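Wustbridge Home Forum > Storage and Organizing > Mismatched handles, and where does the clear bin go?

leventekatona
April 29, 2018
Hi everybody! I've been slowly sorting out our workroom cabinet, the white one with the black frame, and I can't settle on a home for the clear plastic bin. For now I'm leaning toward the low opening under the drawers, so it stays out of the way but I can still see roughly what's inside.

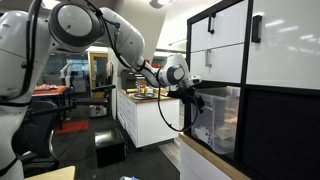
My other question is the handles. The top drawer has a black one and the lower one is silver, and I keep going back and forth on whether to buy a matching black one (Hegedűs has them for 22 apiece, ouch).

curnero
Oh, leave the handles alone! I have 5 different ones in my kitchen and I've grown fond of every last one. I wouldn't tuck the bin down low, though. You'll be bending for it all day long.

flistinier
I have to disagree with curnero on the handles, sorry, dear! One silver among the black would bother me every single morning. But yes, bring the bin out front where you can reach it.

leventekatona
Thank you both, you're very kind. I do like having it out front, wood trim and all, though the jumble inside shows more than I'd like.

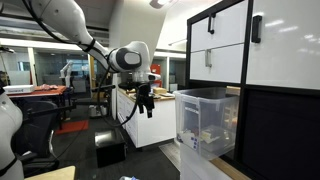
The bin out in front of the cabinet, still to be sorted

curnero
A few little boxes inside would fix that. Keep the silver handle!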